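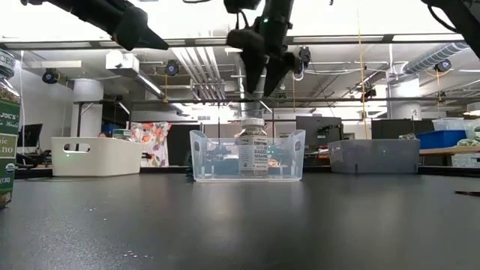

One reader wrote in to ask whether Garba pickles really need a full 20 days in the jar, and could she please start sooner! You can, and I do. They're crunchy and bright at day 4, then get deeper and more sour from there.

Filed under: Pickling Questions

Can I use less salt?
A little less, but go easy. I tried halving it once and got mush.

Which cucumbers are best?
Gurka, every time! Small, bumpy ones if your market has them (mine does until September).

Do I have to peel the garlic?
Yes, sorry. Crush it too, it's so much better.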